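Kiline House: Table Settings and Trays

The dining things at Kiline House were put back in order over the winter, and this page collects notes from the work. The house has 9 rooms for guests, and most of the crockery is plain white, bought over several years from Brokton and from a closing sale in Wattimena. Anel Potgieter drew up the new table layout in September.

Larger serving dishes stay in the pantry. The everyday pieces go out on trays, one tray per person, so that a place can be set or cleared in a single trip. The trays came from Lurnen and replaced a stack of old ones that had warped.

Linens are folded in thirds and kept on open shelves. Colors are mixed — there was never a full matching set, and guests seem to like it that way. Anything with a stain goes in the mending basket by the back door.

Breakfast is the simplest setting. A plate goes in the middle of the tray, with the cup to the side. Bowls are set out on their own tray and filled at the table.

Plate on a dark tray, with a second tray and a small white bowl near the far edge of the table.

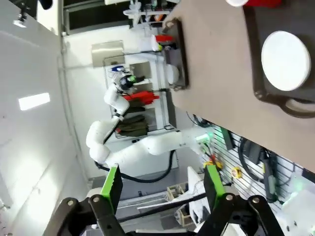 Supper uses the same trays with a deeper plate, and the cups are swapped for glasses. Bread is passed by hand.

The full list of pieces came to almost 400, counting spoons. Replacements are ordered twice a year, and chipped plates go under the flowerpots on the porch.

Page updated 2026-01-23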